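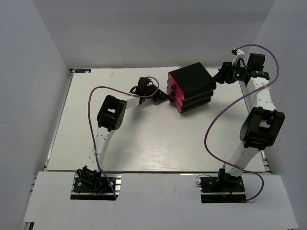 Hi and welcome to the worktable page! I've been meaning to put this up since January, and now that the big white board is finally down and level I've run out of excuses. Istville friends have been asking what I ended up doing with the corner, so this is for you (and for my sister, who still thinks I should have bought a desk).

The board came from Salameh, order no. 2317, and it cost me $84 with delivery. I wanted plain white and nearly got it — there's a faint wood grain in it that I didn't notice in the catalog, and now I like it better than plain. It's picked up scuffs and a few specks already. I tried dish soap, then baking soda, then gave up and had lunch.

The walls are pale gray on all three sides. Peltow calls the paint number 483, and I went through six sample cards before I settled on it. My first pick was a cream that looked like old teeth next to the white board. Gray is so much easier on the eyes, especially late in the day!
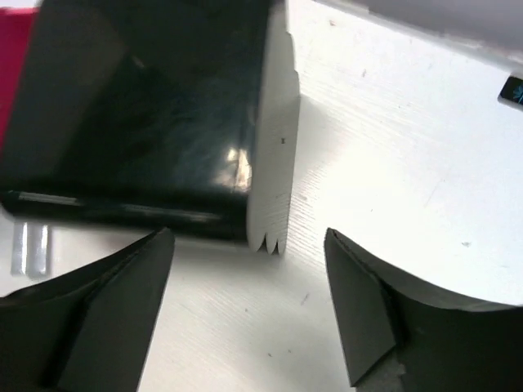

Glossy black is the other thing I've gone back and forth on. I love how it looks against white, all those bluish shines sliding over the top, but it catches every light in the place and you get glare no matter where you stand. Matte would be more sensible. I keep picking shiny anyway.

The grain shows up a lot more when you get in close, too, fine little lines running on a slant. Crumbs and specks show up just as well, so keep a soft cloth handy if you go with white.

Next up is a shelf from Oser, if they ever get the short one back in stock. More pictures when it's in.

Page last updated August 21, 2000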